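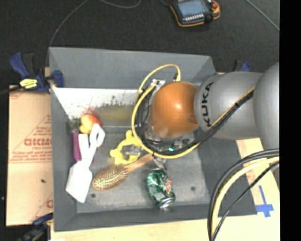

Slide 2: Who holds your address?

Right, hands up if you've moved house in the last few years. Keep them up if you told everyone. (Pause, wait for the laugh.)

When I moved to Verwood I made a list of everybody who had my old address. Bank, dentist, vet, the lot. I got to 69 and gave up. Each of them had typed it into their own system, and four had it wrong!

Slide 3: Ask, don't keep

So here's the idea behind Toltent. The shop doesn't keep your address at all. It keeps a ticket, and when it needs to post you something it hands the ticket over and gets today's address back. You move, you change it once, job done.

Mention that the ticket can be cancelled. People always ask, so say it early.

Slide 4: The Gilmartin trial

We ran this with Gilmartin from October, 200 customers, all of whom had agreed to it. The system answered 2803 requests. I was braced for complaints about speed and we had two, both from the warehouse, who print labels in big batches and don't like waiting. Fair enough. We now let them fetch a whole batch in one go.

Don't get dragged into the label printer story. Save it for the bar.

Slide 5: What still bothers me

If we're down, who can post a parcel? Clokum get round this by letting the shop hold a copy for 20 minutes, and I go back and forth on it. A short-lived copy is still a copy, and I'd want to know who checks that it's gone.

Ask the room what they'd do. If it's quiet, go to the backup question: would you trust one firm with the lot?

Slide 6: Contact details, then questions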